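家事・店舗作業の自動化検討会 議事録(7月分)

開始 14:00、終了 16:10
場所:本社2階 小会議室
出席:カラマンリディス(Fotini Karamanlidis、進行)、店舗運営、住宅設備、ソフト開発、保守の各担当
欠席:法務(資料は事前に回覧済み)
記録:店舗運営担当

## 1. 前回の宿題の確認

- 作業一覧の改訂版は共有フォルダに入れた。旧版は月末で閲覧のみにする。
- 保守からの部品交換手順は未提出。次回までに出す。
- Vonedierへの見積もり依頼は回答待ち。先方の担当が替わったため、一度電話で確認する(店舗運営)。
- 前回議事録の「食器の片付け可」は「食器棚の前まで運搬可」に訂正。棚に入れるところまでは確認していない、と住宅設備から指摘があった。

## 2. 何を「できる」と呼ぶか

カラマンリディスから、部署ごとに「できる」の意味が違うので今日決めたいとの提案。

ソフト開発は、シミュレーション上で課題の終了条件を満たせば「できる」と書いてきた。店舗運営は、開店前に人が付かずに最後まで終わることを「できる」と考えている。住宅設備はその中間で、人が同じ部屋にいて、途中で一度も触らなければよいという立場。

議論の結果、資料では次の書き方に統一する。

- **模擬可**:シミュレーションで終了条件を満たした
- **立会可**:実機で、人が見ている状態で最後まで終わった
- **単独可**:実機で、人が付かずに最後まで終わった

「ほぼ可」「条件付き可」は使わない。条件がある場合は備考欄に書く。保守から、単独可には復旧手順の有無も書いてほしいとの要望があり、備考欄に入れることで了承。

## 3. 家庭側の作業

住宅設備から報告。対象は台所と洗面所まわりの片付け、床の拭き掃除、扉と引き出しの開閉。

床の拭き掃除は、専用機なら今でも十分に使えるという意見で一致した。ただし、椅子をどかす、落ちている物を拾うといった前段の作業は人がやっている。これを含めて一つの作業と見るかどうかで評価が変わる。一覧では「拭く」と「どかす・拾う」を別の行に分ける。

扉と引き出しについては、取っ手の形による差が大きい。棒状の取っ手は模擬可。手掛けだけの扉は未達のまま。住宅設備からは、国内の新しい台所は手掛けが多いので、取っ手付きだけで進めても家庭では役に立たないとの意見が出た。ソフト開発は、手掛けは指先の形状を変えないと難しいと回答。

シミュレーションの設定についても質疑があった。現在の課題は1件につき制限を500ステップとしている。ソフト開発によれば、これを400に下げると、家具の近くまで移動したところで時間切れになる例が増える。住宅設備から、人を待たせる作業でなければ時間は長くてもよいのではないか、という発言。洗い物の片付けなどは夜のうちに終わればよく、早さで比べる必要はない。
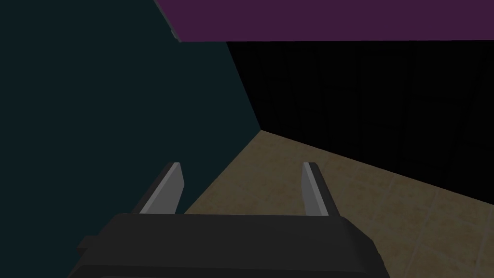
一方で店舗運営からは、店の作業は開店時刻が決まっているので時間の制限を外されると困る、との反対があった。家庭用と店舗用で制限を分けることで決着。家庭用は500のまま、店舗用は次回までに店舗運営が必要な時間を出し、それをもとにソフト開発が設定する。

家具と壁のあいだの狭い場所での動きについては、保守が懸念を示した。実機では本体の側面が先に当たる。指先が届くことと、その姿勢まで安全に入れることは分けて見るべき、との意見。ソフト開発は、接触の有無を終了条件に加えることはできるが、過去の結果と比べられなくなると説明した。新旧両方の条件で一度だけ集計を取り、以後は新条件のみとする。

## 4. 店舗側の作業

店舗運営から報告。Brellitzの売り場で検討しているのは、品出し、前出し、段ボールの片付け、床の清掃の4つ。

品出しは、箱物に限れば立会可に届く見込み。袋物は形が崩れるため見送る。前出しは、店員が接客の合間にやっている作業で、まとまった時間としては見えていない。機械に任せても人の時間が空くかどうか分からない、という率直な意見が出た。カラマンリディスからは、空く時間が分からないなら先に測るべきとの指示。店舗運営が開店前の60分を記録する。記録の様式は前回の棚卸しで使ったものを流用する。

段ボールの片付けは、つぶす工程と縛る工程に分かれる。つぶす方は機械向きだが、縛る方は当面人が行う。

床の清掃は既に専用機を入れている店舗があり、今回の検討からは外す。機械の置き場所が通路をふさぐという苦情は別途保守が受ける。

## 5. 機材の候補

- **Vurnero**:把持部の交換が簡単で、保守としては扱いやすい。資料が英語のみ。
- **Pellegrini**:台車が小さく、家庭の廊下に向く。アームの届く高さが足りず、吊戸棚は対象外になる。
- **Vonedier**:見積もり待ち。

住宅設備はPellegrini、保守はVurneroを推した。今日は決めない。借りられる期間と費用を並べた表を作ってから再度話す。

なお、どの候補でも、家庭の片付けを単独可とする材料は今のところない。社外向けの説明で「家事ができるロボット」という表現は使わないことを確認した。営業資料の該当箇所は住宅設備が直す。

## 6. 決定事項

1. 評価の表記は模擬可・立会可・単独可に統一する。
2. 時間制限は家庭用と店舗用で分ける。
3. 終了条件に接触の有無を加え、初回のみ新旧両方で集計する。
4. 袋物の品出しと床の清掃は今回の対象から外す。

## 7. 次回までの作業

| 内容 | 担当 |
|---|---|
| 作業一覧の表記変更、「拭く」「どかす・拾う」の行分け | 住宅設備 |
| 開店前の作業時間の記録 | 店舗運営 |
| 店舗用の必要時間の提出 | 店舗運営 |
| Vonedierへの電話確認 | 店舗運営 |
| 接触条件の追加と集計 | ソフト開発 |
| 部品交換手順の提出 | 保守 |
| 候補機材の期間・費用の表 | 保守 |
| 営業資料の表現修正 | 住宅設備 |

## 8. その他

小会議室の延長コードが足りない。総務に依頼済み。

手掛けの扉の見本を会議に持ってきてほしいとの要望がソフト開発からあり、住宅設備が倉庫を探す。見つからなければ寸法図で代える。

次回は法務も出席の予定。立会中に物を壊した場合の扱いを先に聞きたいとのことなので、議題の最初に置く。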